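Week 6 handout: Sorting, pairing and storing gloves
Textile Care and Wardrobe Maintenance, Stidell campus
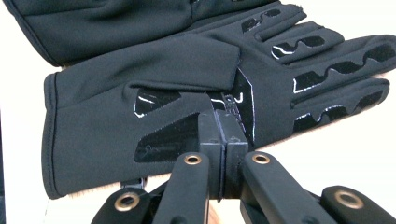 A reply on the course board after last year's session asked why gloves get a whole week when hats and scarves share one, and went on to say that gloves take more time per item than anything else in the hall closet and are the first thing people lose. The timetable has been left as it was. Gloves combine several materials in one small piece, they come in pairs, and they are handled when people are in a hurry.

Bring to the session: two pairs of your own gloves, at least one with grip patches. A soft toothbrush, a white cloth and a flat tray.

1. Parts of a glove

Use the same words in your worksheets so they can be marked quickly.

Cuff: the opening and the band around the wrist. It may be open and wide, elasticated, or closed with a tab.
Hem: the folded and stitched edge of the cuff.
Back: the side that faces up when the hand rests on a table.
Palm: the gripping side. Most patches are here.
Fourchettes: the narrow strips between the fingers. Many soft-shell gloves don't have them.
Thumb gusset: the extra piece that lets the thumb swing out.
Grip: any rubber, silicone or coated fabric added to the surface.

Grip comes in several forms. Printed dots are thin and wear off first. Solid patches are glued, stitched or heat-bonded. Wavy strips along the fingers leave narrower lines of material that bend with the hand. On the black soft-shell gloves at the top of this handout the strips are glossy and wavy, one to a finger, against a matte fabric. Shiny grip on dull fabric is easy to inspect under a desk lamp: tilt the glove and follow the highlight along the strip. A break in the highlight can mean a crack or a lifted edge, and should be checked with a fingernail.

2. Laying out

Lay gloves on a plain, pale surface. Dark gloves on a dark counter hide lint, loose thread and small tears. Put the cuffs all at one end and the fingers all at the other, and keep the two gloves of a pair next to each other.

Place the thumb across the hand or out to the side, but use the same position for both gloves. A thumb folded across makes a raised ridge, so open it out before you check the fabric underneath.

Smooth from the cuff toward the fingertips with a flat hand. Do not pull on the fingertips. If a finger has turned inside out, blow into the cuff or push the finger back with the blunt end of a pencil. Don't use scissors or a skewer.

3. Pairing

Pair by hand first (one left, one right), then by size, then by grip pattern, then by colour. Students usually start with colour and end up with two lefts. Black gloves are the hardest. In the Albers exercise you will be given 27 single gloves, all black, and asked to make as many true pairs as you can. Thirteen pairs and one single is the correct result. Record the size label where there is one. Where it has been cut out, lay one glove over the other and compare the length of the middle finger and the width of the cuff.

Singles go in a labelled bag and are kept until the end of April. After that, use them for the mending practice in Week 8.

4. Cleaning

Shake out and brush first. Grit caught beside a raised grip will scratch it once the glove is wet.

Soft-shell: cool water, a small amount of liquid detergent, no fabric softener. Softener leaves a film on grip patches and can affect a water-repellent finish. Scrub the grip with the toothbrush, along the strip and not across it. Rinse until the water runs clear. Roll in a towel and press. Don't wring.

Knitted wool: lukewarm water and a wool wash, very little movement. Dry flat.

Leather: do not immerse. Wipe with a damp cloth, dry away from heat, and condition lightly.

Always follow the care label if it says something different from the notes above.

Dry all gloves flat or hung by the cuff, out of direct sun. Heaters and dryers can soften the adhesive behind bonded patches. Leave the cuff propped open so the lining dries as well.

5. Storage

Gloves in weekly use can stay in an open basket or a shallow drawer by the door. For summer storage, lay each pair flat, palms together, with a sheet of plain tissue between the gripping sides. Rubber against rubber can stick in a warm cupboard, and the surface can tear when the gloves are pulled apart. Don't ball one glove inside the other. It stretches the cuff and puts a crease through the grip.

The Halomance drawer inserts in the workroom take one pair per slot. The Dronelstead boxes on the lower shelf are deeper and should be used for mitts and lined leather only.

6. Background reading

The reader has two short pieces. The first covers household glove care from 1840 and deals mostly with kid leather, cleaned dry with bread crumbs. The second is a laundry manual chapter from 1962. Note which instructions depend on the material and which would still apply to a soft-shell glove.

7. Worksheet, due at the start of Week 7

Choose one pair of your own gloves. Draw the palm and the back, label the parts, and shade every grip area. Note any worn or lifted spots and say which finger they are on. Write a storage plan of no more than half a page. Worksheets go in the grey tray outside the workroom, which is cleared at 2 pm.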